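3.2 Access to parts in the opened desktop case
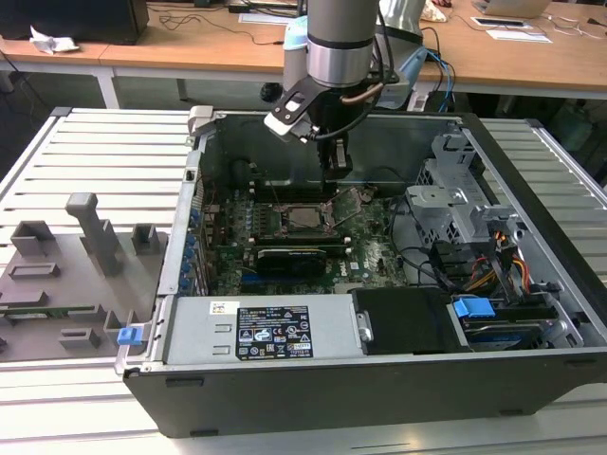
2 min read

Figure 1. Desktop tower on its side with the side panel removed. The power supply lies along the near edge of the case, with the motherboard behind it.

Disassembly times in small repair shops depend heavily on how a case is laid out. We recorded 161 service jobs on used office desktops at the Jerkow shop, and for each one we noted which part had to come out first. All jobs started from the same position, with the case laid flat and the interior facing up.

In the Dell tower of Figure 1 the processor sits near the middle of the board, in a socket with a metal retention frame and lever. The memory slots run in a row beside it. Both can be reached straight from above - a clear advantage when only memory is being replaced. The drives are harder. The perforated cage stands on the right side, close to a bundle of colored cables, and in our jobs such cables usually had to be moved before a drive could be freed.

Blue plastic marks some of the points meant to be handled, among them a small latch at the end of the power supply and the handle on the hard drive sled. Macario Ledesma, who carried out most of the jobs, worked from these colored points first and used the printed manual in only 14 cases.

Small boards taken from a case were set down in a tray to its left. Baumgart and Rana used a similar layout in the Fumell study, but with the tray behind the case, and reported more misplaced screws. We kept the tray on the left for all jobs and did not test other positions. Times by part type are given in Section 3.3.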